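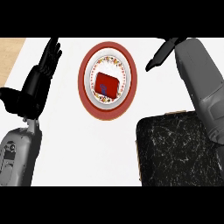

Speaker notes: Good practice for tasks with two robot arms
Lurnport meeting, afternoon session

Slide 1. Opening

Good afternoon. I thank the organisers for the invitation. English is my third language, so I have written my notes in full and I will stay close to them. If I speak too fast, please raise a hand.

The scene on the screen is from our simulator. There is a plate with a red box on it, a marble board to the lower right, and two arms. One arm carries a hand with fingers, the other carries a gripper with two fingers. Keep it in mind, I will come back to it in slides 3 and 5.

(Wait until people have found their seats.)

Slide 2. Why we wrote rules

At Virnness we started to write the rules in November, after we compared the task files of different teams. The files had the same names for different things. One team wrote "clear the plate" and meant that the object leaves the plate. Another team wrote the same words and meant that the plate leaves the table. Both teams were right by their own notes, and the results could not be put in one table.

In the first check we read 1,811 task files. In 70 of them the end condition was missing completely. I do not say this to blame a team. Some of these files are mine.

Slide 3. Rule one: write the end state before the start state

Look again at the plate and the box. Before anybody places an object, the author must write where each object shall be at the end, and how the simulator can test it. "The box is on the board" is not enough. Does the whole bottom face have to rest on the board, or is one corner allowed to hang over? May the plate have moved? Our rule asks for an answer to each of these, in one sentence, in words that a new colleague can read.

Slide 4. Rule two: each arm has a named job

With two arms it is tempting to write "the robot moves the object". Please do not. Write which arm, and write what the other arm does in the meantime. To wait is also a job, and it needs a place to wait. In the Costik format there is a field for this, called "rest side". It was optional in the old version and most people left it empty. We have made it required.

When the two arms have different ends, the job must fit the end. A hand and a gripper do not hold a flat box in the same way, and a limit which was chosen for one should never be copied to the other.

Slide 5. Rule three: shared space

The space between the arms belongs to one arm at a time. In our scene this is the area over the plate. The file must say which arm may enter first and what signal gives the space free. We require a distance of 30 millimetres between the two arms at every time step, except where the task is a handover and the file says so.

(If somebody asks why 30: it is our own number, chosen for our models. It is no safety value for real machines and must not be used as one.)

Slide 6. Rule four: change one thing, record one thing

We vary the position of the objects, the angle and the light. Each variation gets its own line in the record, with the seed. If you change the plate for another plate, it is a new variation also when the size is the same. Decoration matters for a camera.

Slide 7. Review

Each file is read by 2 people, and one of them must come from another team. The reader runs the task once without looking at the description, writes down what they believe the task is, and then compares. At Nasution they do the reading first and the run afterwards. I prefer our order, but their record sheet is better than ours and we have taken it over.

Slide 8. Open points

Soft objects are not covered yet. Neither are tasks where success depends on time. We would be glad to receive proposals, also short ones.

The rules and the empty record sheet are at the back table. Version in the handout: Jan 1, 2019.

(Questions. Repeat each question into the microphone before answering.)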